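Plugs, Chargers and Power Strips: How Electricity Gets to Your Tablet
Koech Science Pages for Grades 3 to 5

A wall outlet and a tablet cannot be joined directly. The outlet supplies alternating current, or AC, which changes direction many times each second. A tablet battery needs direct current, or DC, which flows one way only, and it needs much less voltage.

A USB wall charger does the conversion. It is a small block with metal prongs to fit the outlet and one or more USB ports for the cable. Inside the block, electronic parts lower the voltage and change AC to DC. Voltage is the push that moves electricity through a wire.

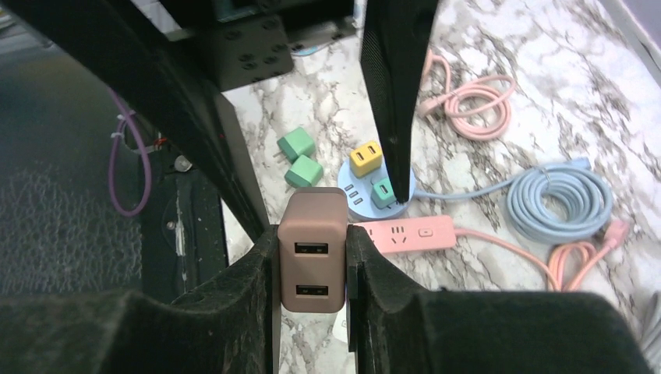 PART 1: THE CHARGER

The brown charger has 2 USB ports, one over the other. They are the type called USB-A. Each port is a flat rectangular slot with a thin tongue inside. In a USB-A port, the tongue carries small metal contacts. When a cable is pushed in, the contacts in the plug press against them and a path is made for the current.

A USB-A plug fits only one way up. If it does not go in, turn it over and try again. Do not force it — the tongue can bend or break.

Color does not tell you how much power a charger can supply. Look for the word "output" in the small print on the case. Power is measured in watts. To find the watts, multiply the volts by the amps.

PART 2: THE POWER STRIP

A power strip lets several plugs share one wall outlet. It has a cable, a case and a set of outlets. Metal bars inside the case connect the outlets to the cable.

Strips are made in different shapes. A long strip places its outlets in a line. A round one can turn its outlets to face different ways, so that a wide plug does not cover the slots next to it. Some strips have a USB port as well, with the AC to DC parts built into the case.

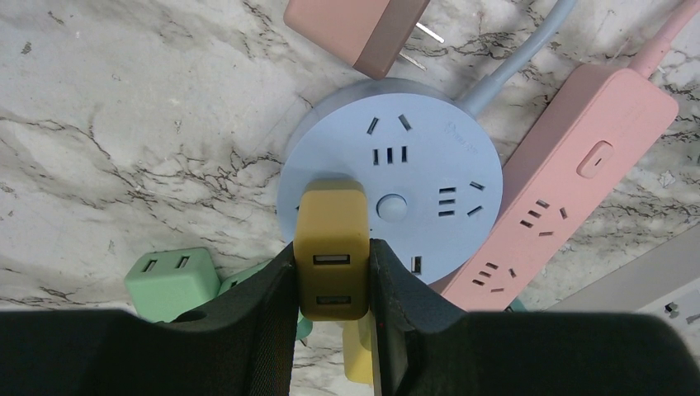

Demov wrote to ask whether a strip with more outlets gives more electricity. It does not. All the outlets share what comes through the one cable, and the cable has a limit.

Here is how to check a load. Suppose a lamp, a fan and a game console together use 235 watts. A heater set on low uses 700 watts. The total is 935 watts. An adult should compare a total like this with the rating on the strip. Heaters should be left off power strips in any case and plugged straight into the wall.

PART 3: RULES FOR USE

Keep plugs and cables away from water.
Hold the plug, not the cable, when you pull it out.
Never plug one power strip into another.
Put nothing in a slot except a plug that fits it.
If a charger smells burnt or feels very hot, do not touch it again — tell an adult.

WORDS TO KNOW

Current: the flow of electricity through a wire.
Prong: a metal blade on a plug.
Watt: the unit used to measure power.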